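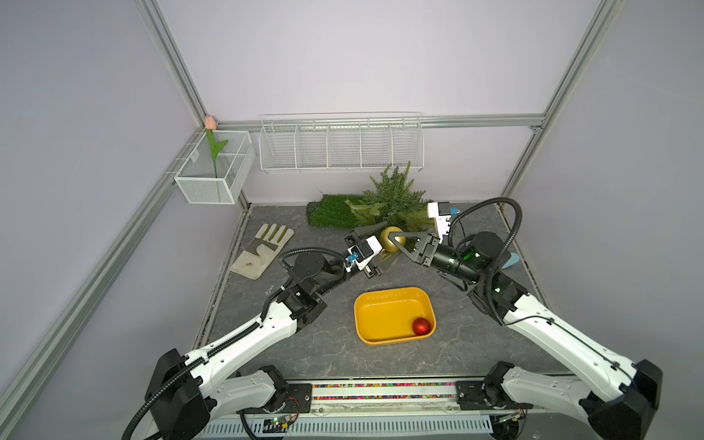 Section 3. Gold ornament, toward the back of the table.

3. Setting up the Pleline timer for holiday lights

Okay, you've got the timer out of its box and you've read Section 2 (please read Section 2!), so now we can get to the fun part. I set mine up every October, well before I want the lights on, and then I forget about it until the decorating starts.

You'll need the timer, a grounded indoor outlet, your light string and the little paper card with the code on it. The code on mine is 571. Yours will be different, so keep the card somewhere you'll find it next year — I tape mine inside the lid of the ornament box.

1. Plug the timer into the wall with nothing plugged into it yet. The display blinks 12:00.

2. Hold SET until the hour stops blinking, then use the arrows to pick the hour. Press SET again for the minutes. Watch the little PM dot! I missed it my first year and had a beautiful display going at five in the morning.

3. Press PROG once. You'll see ON 1. Choose your start time and press SET.

4. Press PROG again for OFF 1 and choose your stop time. I like 4:30 in the afternoon until 10:00 at night, but my neighbor's kids would vote for later.

5. Type in the code from your card and press LOCK. A small key shows up in the corner of the display.

6. Switch your lights off at their own switch, plug them into the timer, then switch them back on.

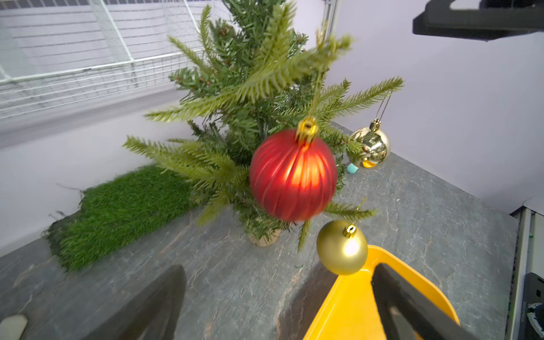
Note: if you only want lights for a small tabletop display, one program is plenty. ON 2 and OFF 2 are there for people who also want an early morning round with their coffee. Leave them at dashes and the timer skips them.

Caution: this timer is for indoor use only. Add up the watts printed on the tags of everything you're plugging in and keep the total under 173. Don't plug one timer into another, and don't run the cord under a rug.

If the display goes blank after a power cut, give it a few minutes to charge before you panic. The programs usually come back, but the clock may need setting again (steps 1 and 2). If you see E3, hold RESET with a paper clip and start over from the top, code and all.

Changing the times later in the season is easy: unlock with your code, press PROG until you reach the one you want, change it, and press LOCK again. The vacation setting is in Section 4.

Amber Mulder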